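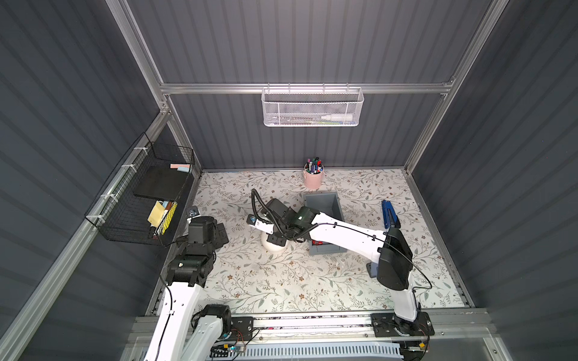 2 min read · 5 posts

1/ Notes on how office supplies age in storage. I handle stock for the Zulldale branch offices, and the supply closet there went unsorted for years. On Tuesday I went through all of it: 1,164 items, 345 of them discarded.

2/ Sticky notes. The adhesive holds up for years if the pads stay wrapped and out of the sun. Once opened, the exposed edge picks up dust and the top few sheets stop sticking. Peel those off and the rest of the pad usually works. Heat is worse than age: pads from the Skurkisham office sat over a radiator and curled past saving.

3/ Erasers. Vinyl ones contain plasticizer, and it migrates into other plastics. Store one against a plastic ruler and the two can bond, leaving a dent in the ruler. Keep the paper sleeve on. Old rubber erasers go the other way – they harden, glaze over and smear graphite. Sanding the face helps for a while.

4/ Pens. Gel refills dry out first, ballpoints last. Store gel pens flat or tip down, capped. Of the 36 gel pens in the Nukside drawer, 5 wrote on the first stroke. Scribbling recovered a few more. I don't bother with hot water anymore. Permanent markers do best lying flat.

5/ Storage. Open wire baskets beat closed bins for small items – you can see what you have, so you stop reordering it. Thin things slip through wide mesh, and a cut piece of board fixes that. Write the purchase month on the wrapper. The Rondonuwu office dates everything now and its December order came to half a page.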